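4.2 Walking the line at Bakow

The second field site is the one we were most eager to write up. Bakow sits on a stretch of boundary that runs along a drainage channel, then leaves it and crosses open pasture for 105 kilometers before meeting the river again at Fokdale. On paper the whole stretch is one sector with one rule: you cross at the post or you don't cross. On the ground we found at least four different borders, each with its own habits, and sorting them out was the most rewarding part of the project.

Take the pasture section. The treaty map draws it as a single straight stroke, but farmers on both sides graze across it under a seasonal permit that the district office at Nogueira renews every November. The permit covers up to 2,000 animals and says nothing at all about the people walking behind them. Herders told us they had never been asked for papers, and the guards we interviewed agreed, cheerfully, that they wouldn't know what to ask for. And yet both groups could tell us to within a few steps where the line was! That shared knowledge is doing a great deal of work, and earlier studies of the sector, which counted fence posts and patrol hours, missed it completely.

The channel section is stricter. Crossings there are logged by hand, and in the month we sampled the log held 1,000 entries, nearly all of them the same commuters going to the Jestex cannery and coming home again. Only 10 entries recorded a person turned back. We read each of those closely (the handwriting alone took an afternoon), and in most cases the problem was an expired card that was replaced the next morning.

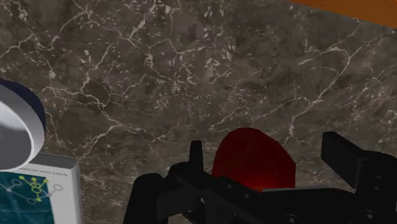
Figure 3. Polished stone surface with branching veins.

Katia Lo Presti, reading an early draft, objected that a log of this kind can only show the people who came to the post in the first place, and that anyone with reason to fear the card check would have gone by way of the pasture. She is right, and we are grateful for the push. We went back to the herders with her point in hand. Several described strangers passing through at dawn, a few in a season, and one recalled a family with two small children who asked the way to Fokdale and were given breakfast.

We can't turn these accounts into a rate, and we don't try to. What they do show is that the strict section and the loose one belong to a single system – tighten the card check and some part of the traffic moves to the grass. Remo Caputo's earlier work on ferry crossings suggested this kind of link, and it is exciting to see it hold on dry land, where the choice of route is so much wider.

The next section turns to the district records and asks who pays for each of these arrangements.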